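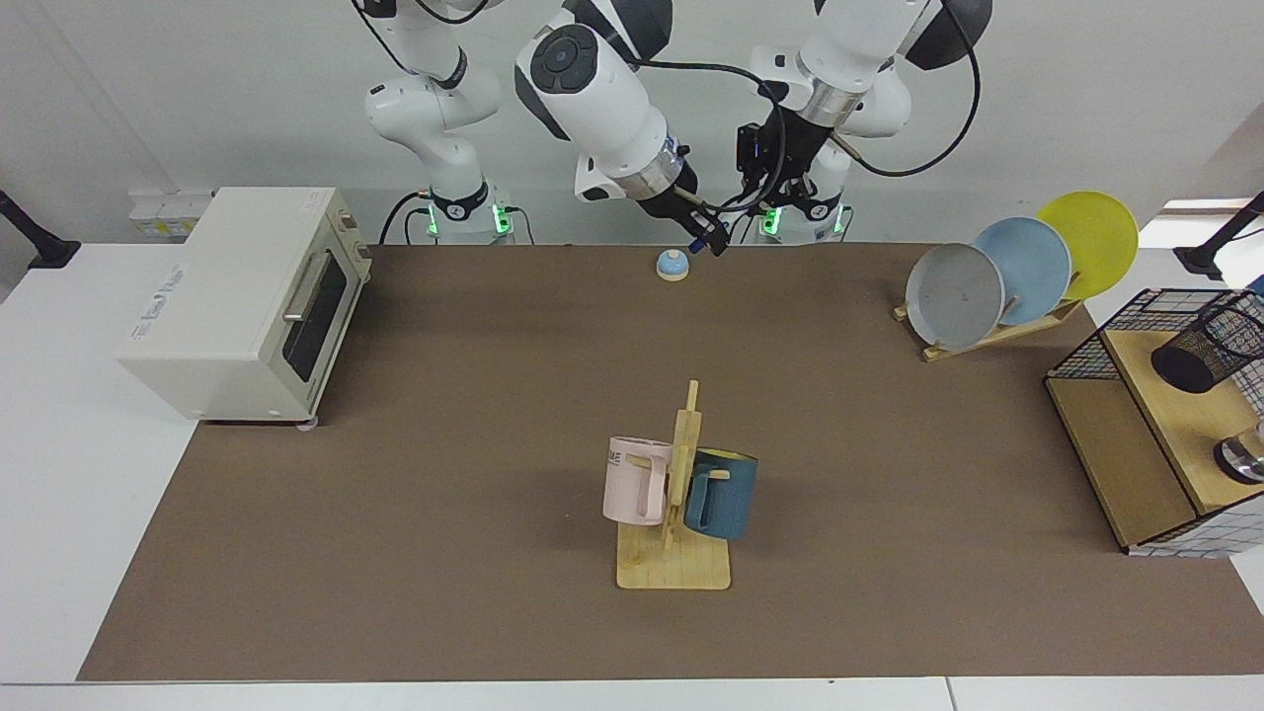
Why do people with small kitchens give up counter space to a second oven? Mostly to save time on small meals, going by what they told me, and heating a full-size oven for two slices of pizza feels like a waste to them.

I should back up and say where the answers came from. The Gretel survey went out in January to renters in Mernico, and I got 2573 usable replies. Of those, 938 came from homes with a toaster oven. I'd expected a much smaller group, so I had to rework my coding sheet halfway through (the first version lumped toaster ovens in with slot toasters — a mistake I'd like to spare the next person).

### 3.2 What gets cooked, and when

Leftovers won, and it wasn't close. People wrote about reheated fries, half a burrito, last night's chicken. Baking came up less often, usually cookies in small batches. A lot of the free-text answers were really about texture. Folks who own a microwave still walk past it when they want a crust to stay crisp, and they have strong feelings on the matter! I kept those comments whole in the appendix, typos included.

Time of day was messier. I asked for "the meal you use it for most," and plenty of people wrote in "snack," which wasn't on my list. I ended up treating snacks as their own meal, and the evening numbers look thinner as a result. If you compare my tables with the older Grutine diaries, keep in mind that those folded late snacks into dinner.

By "toaster oven" I mean the boxy countertop kind with a door on the front, like the off-white one in Figure 1, with its dark glass window and thin silver handle. Pop-up toasters are out. I also left out lidded fryers with a basket, even though several people asked me to count them.

**Figure 1.** A countertop toaster oven of the type covered by the survey.

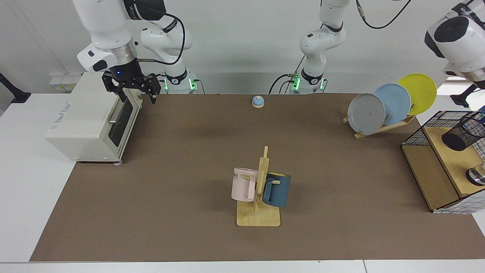

### 3.3 Where the answers get shaky

Everything here is self-reported, and people are bad at remembering breakfast. I also never asked how big the main oven was, or if it worked. Three late comments mentioned a broken one, and I'd add that question before sending the form out again. Renters who share a kitchen were told to answer for themselves only, but some clearly answered for the whole house, and I left those replies in.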